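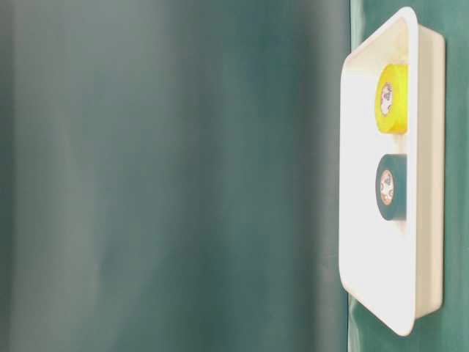 November 6, 2024 – tape sort task, bench 2

Writing this up fast before I forget, Theo needs the arms after lunch.

Task as agreed with Adjoa: rolls of tape start on the cloth, operator puts them in the white tray one at a time, let go, back to rest pose, stop. Either arm allowed. No handing over between arms, we'll do that as its own task later. Prompt text stays "put the tape in the tray". Not "tape rolls", not "box". Murray had "box" in his whole set from last time and I had to go through and fix it by hand.

Total good so far for this task: 151. Target for this morning was 49, got 39 kept. Not awful. Lost most of the first half hour to the right side leader, see below.

Leader arms
Right leader had slop in the wrist again. Move the handle, nothing, then follower jumps. Tightened the horn screw, better, re-zeroed both sides. Kittipong says the screw backs out every time and we should put threadlocker on it. Agree but not the strong stuff, we need to get it off again. Left is fine.

Zero pose: I keep having to look this up so – both leaders folded, grippers shut, THEN power the followers. Other order and the right follower swings out at the start. Did it once this morning, knocked the tray half off the table. No damage.

Episodes I threw out
– first few, wrist slop, you can see the hesitation in the joint plots, no point training on that
– 4 where the roll went over onto its side on release and I went back in to fix it. Zixuan wants to keep these as recovery data. I moved them to a side folder (rullach_recover) and did not delete. Decide later.
– one where I just sat there thinking about which roll to take next. Long pause. Policy will learn the pause, it did last January
– a couple with a dropped stream, logger went on happily without it. Need a check for that at save time!!

Technique notes, mostly for Theophilus who takes over this afternoon
Come down slow over the roll and pinch the wall, one finger in the hole and one outside. Don't try to grab across the whole diameter, it works when you're lucky and then squirts out. Pinching the wall also means the roll hangs straight and you can set it down flat.

Let go low. I was releasing from too high early on and the rolls roll off to one end. Touch the floor of the tray, open, go straight up. Straight up, do not drag sideways, the finger inside the core takes the roll along with it.

Left arm for the left end of the tray, right arm for the right end. Park the one you're not using open and well clear. If it's parked closed people tend to forget and then the first grasp with it is a poke.

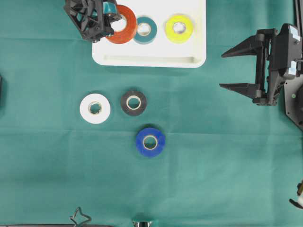
Order of colors – I was going white, black, blue every time without noticing. Zixuan caught it when he scrubbed through the first batch. So if we'd trained on that it would just have learned the sequence. Now mixing it up. Made a list on paper with shuffled orders and I tick them off, dumb but works. Start positions too, move them between every episode, actually move them, not a nudge. Use the near part of the cloth as well, we have almost nothing there. I suspect because it's an awkward reach with the leaders and everybody avoids it.

Also vary how many are in the tray at the start. Some with none, some with a few in already. Otherwise it has never seen a half full tray except in the middle of a run and when you start it from there it does strange things. Adjoa saw exactly this on the Osei cups task, it went back to rest pose and just stayed there.

Lighting: tray blows out, floor of it goes pure white on the side view, worst on the lower half. Teal roll against the green cloth is the other problem, nearly the same color to my eye. Options: turn the lamp down, or lock exposure lower. Tried the lamp on its low setting, tray better, black roll then goes to mush. Left it alone for today so the data stays consistent. Don't touch the lamp Theo. Seriously.

Question for Adjoa, do we swap the cloth? I'd say no, put up with it, people's real tables won't be nice to us either. But I'd want a run with a gray one before we say anything to Konel about success rates.

Cloth creeps. After a lot of episodes it's bunched up a bit and has creases. I flattened it twice then gave up, a few wrinkles are probably healthy. But tape the corners down underneath so that it doesn't walk towards the base.

Gravity comp on the leaders: Murray turned it up a notch. Nicer on the shoulder, but now the elbow floats upward if you let go. Hands on until the recording has stopped. Lost one episode to that, the arm drifted up and out at the end like it was waving.

Pedal: left = start, right = save, hold right = discard. It was the other way round on the Dundomness setup and I hit the wrong one twice. Put a sticker on it.

Speed. I'm slower than Kittipong by a good bit, his episodes look clean but they're really quick and the follower lags behind the leader on the fast bits. We should agree on a pace. My vote is slower, no slamming, then play it back faster if we have to. Mixing both in one set is going to give us mush I think. Will plot the two of us side by side, joint 2 and the gripper, and bring it to Zixuan.

Gripper closing: trigger all the way in squashes against the core and the motor gets warm. Half is enough for tape. Check temp between blocks, if it's complaining give it a break, get coffee.

To do
– threadlocker, right leader wrist (Kittipong)
– stream check on save (me)
– decide on the recover folder (Zixuan, Adjoa)
– spare fingertips, we're low, print more
– first quick train on what we have, tonight if the machine is free, just to see if it reaches for the right thing
– ask Murray where the other tray went

Theo – data's in the usual place, folder tape_tray_b. Start a new one, tape_tray_c, dont append to mine. Power order!! leaders folded first.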